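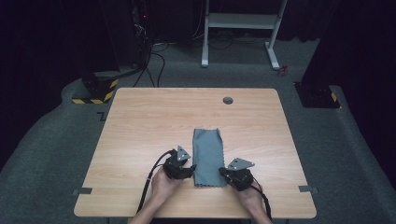
Reference > Household > Textiles > Dustcloth

Dustcloth
Entry updated in November by the Household Desk
Print this entry | E-mail this entry

A dustcloth is a piece of fabric used to move dust from furniture to the air, and from the air, after a short wait, back to furniture. Better cloths hold on to some of it. The word covers woven cotton, flannel, knitted synthetics and, in most homes, whatever shirt gave out last.

Materials. Flannel was long the standard, having a raised nap that catches fine grit. It also sheds, and a new flannel cloth can leave a shelf fuzzier than it was. Cotton diapers have a loyal following among people who refinish tables. Microfiber, made of split polyester and nylon threads, picks up dust dry and streaks glass only when someone has washed it with fabric softener, as someone always has.

Edges. A cut cloth frays unless something is done about it. Hemming is the durable answer and the slow one. Pinking, a zigzag cut made with toothed shears, slows fraying at almost no cost and is common on sample swatches and cheap polishing cloths. Makers of hemmed cloths call pinked ones unfinished. Makers of pinked cloths point out that a thick hem can drag grit across varnish.

The Prusudbridge trade. The mill town of Prusudbridge once had 19 shops making dustcloths from the ends of blanket rolls. The largest, Rernero, employed 442 people and sold a treated yellow cloth that smelled strongly of lemon and left a film later found to attract dust. Sales were excellent. Its rival, Aquino, sold an untreated cloth for less and closed first. The Rernero building is now apartments, with very large windowsills.

Sizes. There is no agreed size. The Ararach catalog listed 67 kinds, several of which differed only in name, and its "Parlor" and "Piano" cloths shared a stock number.

Care. Shake outdoors, downwind. Wash warm, apart from towels, and skip the softener. Oiled cloths should be dried flat outside or kept in a lidded metal can, as some drying oils can heat up and catch fire in a wadded rag.

See also: Chamois; Feather duster; Rag; Spring cleaning, postponement of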